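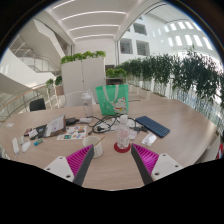

Cable sorting comes up in week 2 every time I teach this course, and I still start it the same way, with a table that somebody has been living on. People expect me to begin with the drawer (everyone has The Drawer), but the drawer is a graveyard and the table is where the trouble is made. A charger gets used on a tabletop, then the phone moves, then the cable stays put and another one lands on top of it. Look at the black cables across the middle, right behind the water bottle, and try to follow one of them with your eye from end to end. I can't do it, and I've been teaching this stuff a good while! The adapter and the little white charger are over at the far end of the tangle, so at least we know where to start pulling. Hold that thought, we'll get to pulling.

Handout for Clearing a Shared Table, week 2. Room and times are the same as last week. Bring a pen, and bring one cable from home that you can't identify. Yes, really. Sneha Dwivedi brought four last October and we found a match for three of them before the coffee break.

What we covered last time, in short

We talked about the difference between a table that's messy and a table that's full. A messy table has things on it that belong there but are lying every which way. A full table has things on it that belong somewhere else. Most tables are both, which is why wiping and straightening feels good for ten minutes and then doesn't. We also did the hand test: sit down, put both forearms flat, and see what you had to push away to do it. Whatever you pushed is your first pile. Several of you wrote to say the first pile was mostly paper. Mine was too, that week.

The five groups

I use five groups and I'd like you to use the same ones in class, just so we can talk to each other. At home call them whatever you want.

Drink. Cups, mugs, bottles, shakers, and the coasters under them. These go first, always. One knocked-over mug next to a keyboard will end your session faster than anything else. Notice too that drinks come with little companions – a stick or a spoon left standing in the mug, a lid that's wandered off. They travel together, so carry them together.

Power. Adapters, chargers, cables, anything with a plug at one end. Don't untangle yet. Lift the whole nest and set it on a chair.

Work. Keyboard, mouse, notebook, the phone if it's a work phone. Some of you will argue about the phone. Anel Modise argued about the phone for most of an evening and I have to say she wore me down, so now the rule is that the phone goes in your pocket and isn't in any group.

Paper. Loose sheets, cards, sticker sheets, receipts, scraps. Scraps count! A torn corner with nothing on it is still paper and it still has to go someplace.

Bits. Lighters, tubes, tiny packets, the small white thing you can't name without picking it up. This is the slow group and you should do it last, sitting down.

Bags don't get a group. A tote standing on the table is a container, and the question to ask is what it's waiting for. If it's waiting to leave the house, it goes by the door. If it's just standing there being cheerful (I'm partial to a cat on a bag, I admit it), hang it on a hook.

Now the pulling

Back to the nest on the chair. Find an end with a plug or an adapter on it, because those are heavy and don't slip back through the loops. Hold that end in one hand and let the rest hang. Give it a small shake. Don't tug. Tugging turns a loose loop into a knot, and then you're picking at it with your fingernails and using words my mother wouldn't like. Work the free end back out through each loop, and when the cable comes away, coil it over your palm and fasten it right then. I use the cloth strips from Staltent, the plain ones, but a bread bag tie does the same job.

When you have two cables out, stop and ask whether you need both on that table. Birthe Steinarsdóttir and I taught this section together for a while and she used to say one cable per person who sits there. I find that strict – a laptop and a phone is two already – but I've kept it on the handout because people who follow it do seem to write me fewer emails.

Round tables and oval tables

A word on these because three of you asked. There are no corners, so nothing has an obvious parking spot, and things creep toward the rim. A mouse near the edge of a curved top is going to end up on the floor sooner or later. Pick a spot in the middle for the shared stuff and give every seat a clear patch in front of it, as wide as your shoulders. A tray helps. Vibeke Ingvarsson uses the lid of an old shoebox and it works just fine.

If the table has to be a desk and a dinner table both, get one crate for the Work group and pick it up in one go before you eat. Keyboard in last so it's on top.

Homework

Pick one table. It can be small. Do the Drink and Power groups every evening until we meet again and leave the other three alone, even if it itches. Write down what came back onto the table each day. Don't write down whose it was. We had a rough evening over that once, and Mogens Thoroddsen will tell you the whole story if you let him.

Then read the chapter on surfaces in the Hjaltadóttir booklet. You can skip the part about glass tops unless you own one. The booklet is at the front desk at Vilik, in the wire rack to the left, and the door code for evening students is 2457. Please bring it back after, we only have so many and the last batch came home with jam on it.

Next time

Paper. All of it. Bring whatever was in your Paper group, up to 20 sheets, in an envelope or a folder so it doesn't blow around the parking lot. We'll sort in pairs, and I'll have the big recycling bin wheeled in. If you have a shredder at home that you'd be willing to lend for the evening, let me know by the break, mine has started making a smell.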